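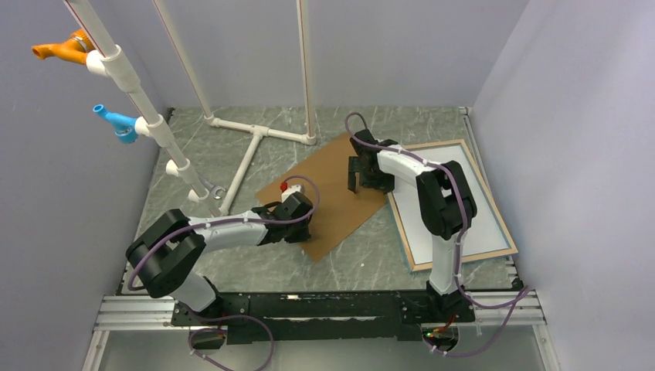
Jerkent's new packing sheets ship flat, and I think you'll like them

I've been packing boxes for a living longer than I care to admit, and I've never had a good word for the stuff that goes between the things. You know the stuff. Crumpled paper, air pillows that pop on the stairs, foam that sticks to your sweater. So it makes me very happy to tell you that starting in March, my little company, Jerkent, will be selling plain brown cardboard sheets made for people who pack at a table at home or in the back of a small shop.

We're calling the line Vostholm. It's cardboard! I know, I know. But give me a minute.

Most of the small sellers I talk to don't have a packing room. They have a kitchen table, and they want it back by dinner. They cut up old boxes with whatever knife is handy, and they end up with liners that have three kinds of tape on them and somebody else's address. I did that myself for years. A flat, clean sheet that you can slide under your work, slip between two plates or fold around a picture frame saves a surprising amount of grumbling.

The sheets come in packs of 20, or in a shop bundle of 100 if you've got somewhere to keep it. There are 9 sizes, from one that fits in the bottom of a shoe box to one big enough to cover a good part of a desk. Everything ships flat, tied with paper string, and the bundle stands up behind a door without falling on the dog (we tried it behind my door, with my dog).

I should say a word about the table itself, as so many of you wrote in about scratches. Lay a sheet down before you start. It gives you a soft place to set small parts and it keeps box corners and staples off the top, which matters a lot if you've got a marble-look counter you're fond of. When the sheet gets tatty, use it as a liner in your next parcel. I usually get a couple of weeks out of one before it goes out the door.

People ask if we print on them. No, and we're not going to. Plain brown takes a pencil line well, so you can mark your cut, turn the sheet at whatever angle suits your arm and go. I like to score on the line first and then bend, slowly, with the score on the outside. If you rush it the edge goes fuzzy – it'll still work, it just won't look as nice when your customer opens the box.

Before settling on a thickness we sent samples to roughly 70 home sellers. The thin one was too floppy under mugs. The thick one was lovely but you needed a strong wrist to cut it. So we went with the middle one, and a few testers who loved the thick one are still cross with me. Sorry, candle people! I'm looking into it.

Vostholm sheets will be sold through the Jerkent web shop and at both Larora craft supply stores, where you can pick up single sheets if you only need one or two. Väisänen, the family firm that does our cutting, will also take orders for odd sizes, though please allow extra time for those and send your measurements with the long side first. Yes, I've mixed them up myself, and I have a stack of very narrow sheets to show for it.

Shops that would like a sample pack can ask through the contact form on our site. Mornings are best if you'd rather call, before the courier comes and I lose the desk.

Filed under: Small Business, Packing & Shipping, New Products

9 shares | 2 comments

Home | News | Shop | Stockists | Contact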